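Subject: Re: [finishing] Gloss black table tops, cleaning and labels
From: Taha El-Sayed 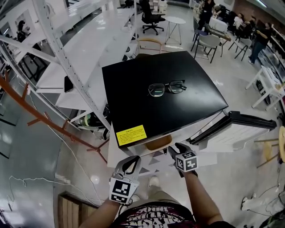

I have had the same trouble with gloss black, so a few notes on what I use. My top is a small square one, bought used, and I have kept it in daily service for 6 years. Reading glasses get put down on it constantly, and most of the marks I have had to polish out came from frames and lenses being dragged a short distance.

Afia Ansah wrote:
> The Tarkwood top came back from the shop in July and already shows
> hairlines under the ceiling lights. I wipe it with a paper towel and
> the Tresora spray. Is that wrong? Also, there is a yellow warning
> label near one corner. Can it come off without leaving a ghost? My
> gloss meter is in for calibration so I have no readings to offer.

Paper towel is wrong for this finish. Use a clean microfiber cloth with the hem cut off, damp with plain water, and turn it to a fresh face after each pass. Dust first, with no pressure. Most hairlines on black are made by wiping dust dry.

I stopped using the Tresora spray. It leaves a film that hides fine scratches for a day or so and then holds dust. If you want it off, go over the top with water and a drop of dish soap, then water alone.

On the label: mine is yellow as well, lower left corner as I sit, several lines of small type. I have left it on. On the previous table I took one off with a hair dryer on low and a plastic card held nearly flat. The adhesive came away with mineral spirits on a cotton pad. The ghost was visible at a low angle and I needed 2 rounds of Zollwood fine polish to lose it. Try the polish on the underside of the edge before you commit.

Glasses should be set down folded, lenses up, and lifted to move them. A felt pad would also work, but I find it collects grit and then you have the same problem under the pad.

What grade of compound did the shop finish with? If they stopped early, no cloth will fix it and it should go back.

Taha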